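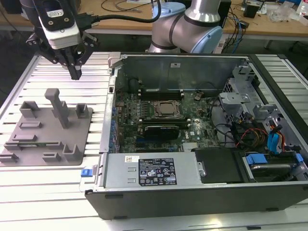
Torre Dell aberta: limpeza e pilha da placa
Última atualização: 4 de julho de 2025
Imprimir | Enviar por e-mail

ppreda
Torre deitada, sem tampa lateral. Vou trocar a pilha e limpar a zona dos conectores. Tiro a placa-mãe?

garrido_g
Não. Pincel antiestático, fonte desligada da tomada — chega.

ppreda
E os condensadores de manga azul junto ao soquete? Topos prateados.
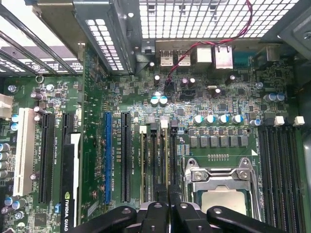
Camacho discorda de garrido_g: com mais de 14 anos de uso, a placa sai e mede-se a ESR.

garrido_g
Sem sintomas, não dessoldo nada.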